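Estrella Manríquez had kept her mother's recipe for quince bread folded inside a hymnal for over five years, and in all that time (I say this with love, she was my neighbor) she never once baked it. Then November came, and with it a letter from Jacinto, who was finally coming home from Osholm and hoped there might be supper.

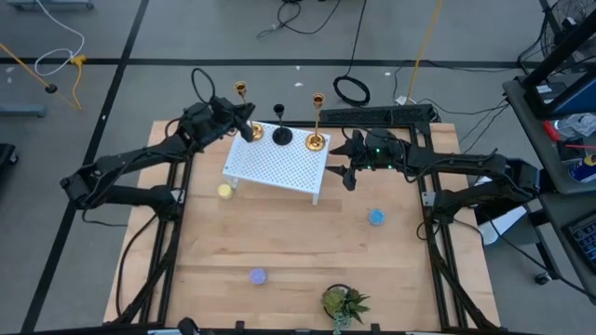 *Gold candle holders on a white stand.*

She baked two loaves. The first she gave to me, still warm and a little sunken in the middle, and the second she set by the window, where she could watch the road while pretending to fold napkins.

He came up the hill after dark, singing badly.

"You're late," she told him, and went to cut the bread.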